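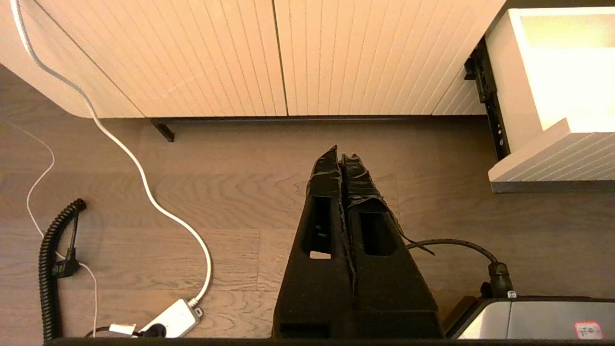
Gripper fingers with black tape at the tips, light wood floor behind.

Gratden Abandoned Settlements List

README for version 2
Maintained by Gaurav Katiyar
Last edited 23 Jan 2022

What you get

One CSV file, settlements.csv, with 68 rows. Each row is a place that at least one printed source calls a ghost town, an abandoned village or a deserted camp in the Gratden uplands. I did not write "68 ghost towns" because I don't believe there are that many. Some of these places were a shed and a name on a railroad map. Ilard still has people living in it, whatever the travel sites say, and they are tired of being photographed through their windows.

Columns

name: the spelling on the oldest map I could get hold of. Diacritics are kept, so open the file as UTF-8 or Văduva will come out as garbage.
alt_names: other spellings, separated by semicolons.
first_mention: year of the earliest source I have read myself. Please don't relabel this as "founded." People keep doing that.
last_resident: year, or blank. Mostly blank.
peak_pop_claimed: the largest population anyone has put in print.
peak_pop_supported: a figure I can tie to a census page, a tax roll or a school register. Usually much lower, often blank.
visited: yes or no.
notes: free text, uneven, sometimes grumpy.

Where the numbers come from

Most of the claimed populations go back to a single booster pamphlet printed to sell lots in Văduva. Later guidebooks copied it, then websites copied the guidebooks, and now the figures look well sourced if all you do is count citations. I treat the whole chain as one source.

The pamphlet says Văduva had 20 saloons. The license book for the same year lists 2. Maybe the other ones didn't bother with licenses, but I'd want something better than a salesman's word before repeating it.

Coordinates are not in this version. The set that circulates online was pulled from an old Zelteck map layer, and when I checked it on the ground 11 of the points were in the wrong valley. I may put coordinates back once I have my own. Don't merge the Zelteck ones in and send the result to me as a fix.

Changes since version 1

Removed the "haunted" column.
Removed the "reason abandoned" column. It said "gold ran out" nearly everywhere, including places that never had a mine.
Split population into claimed and supported.
Corrected the Ilard row. The fire there burned the depot, and the rest of the town was still paying taxes afterward.

Known problems

Blank means I don't know. It does not mean zero.
The visited rows lean heavily toward places near the paved road. I go up in June, when the upper tracks are open, and even then my car has opinions.
Two of the older newspapers I rely on were owned by the same land company. I've marked those rows in notes, but I may have missed a few.

Use

Free to use with credit. If you quote peak_pop_claimed, quote the supported figure next to it, or say that it's blank.

Corrections are welcome if they come with a page number. A link to another list of ghost towns isn't a source, and I will close the ticket.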